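Subject: [Drirnumo] Re: Treltside open day, arm demo
From: Elsie Bramwell
Date: 13 February 2024

The board with the red flaps is what most visitors stopped for, so I've put it first. 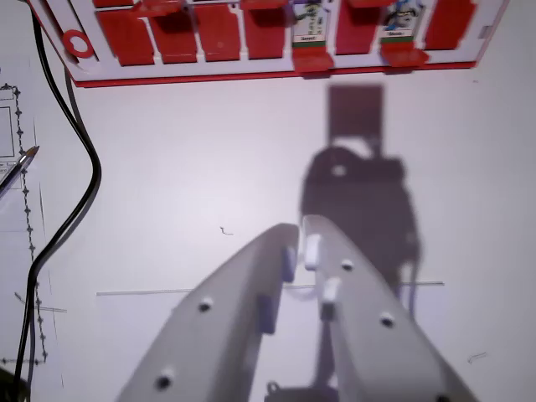
Cyril Bunting wrote:
> I missed the afternoon. Did Sendis run the arm on its own program or was
> someone driving it? And is the demo coming back in May? I'd like to bring
> two people from the shop.

Cyril - both. They drove it by hand for the first session and ran the program for the second. The operator kept the speed low, and people were allowed to stand fairly close. Questions were mostly about the price of the gripper and how long it takes to teach it a new job. Sendis said four days for a simple one, and that they had logged roughly 1000 runs before bringing it to us.

May is not settled. Treltside has offered the same room, but Sendis wants a longer slot - I'll post here when I have their answer. Your two are welcome. Send me their names for the door list.

Elsie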